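Home Tech | Gadgets & Robots

Jomen wants to rent you a gripper so a robot can learn your laundry

By Zoi Stamatopoulos
Aug 12, 2020

14 comments | 42 shares

Anyone who has dreamed of a robot that folds the wash can now get a step closer to it by folding the wash themselves, with a pair of mechanical fingers, and paying for the privilege.

Jomen, a small automation outfit in Mastport, has opened orders for a home kit called Mendine. It comes with a black hand-held gripper, a camera that rides on it and a booklet of chores. Customers pick up clothes and bedding with the gripper, send in the recordings and get a credit against a folding robot the company hopes to sell later. The kit rents for $42 a month, with a minimum of three months. No price has been set for the robot, or date, or number of arms.

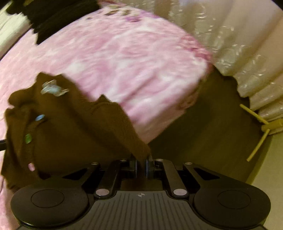 Knitwear is the hard part, according to founder Jouko Tuominen. A towel has corners and behaves itself. A sweater twists into a rope the moment it's pulled from one end, and anything sewn or pinned to it gives the fingers something new to snag on. The booklet devotes two pages to towels and most of the rest to sweaters.

"People ask why we don't do this in a lab," Tuominen said. "We did. Our lab had very tidy beds."

The first batch is 300 kits, shipping to customers who signed up for the waiting list in April. Kaisu Koskela, who runs support for the company, said the most common question so far is whether the clothes have to be clean. They do.

Carter Chan, a reviewer at the appliance newsletter Salminen, has had an early kit for two weeks. He called the grip "better than my own before coffee" and the squeeze handle tiring after the second basket. He also reported that a fitted sheet took him most of an evening, and that he has since gone back to rolling it into a ball and closing the closet door.

Jomen says fitted sheets will be covered in a later edition of the booklet.

Filed under: Chores, Robots, Subscriptions You Forgot About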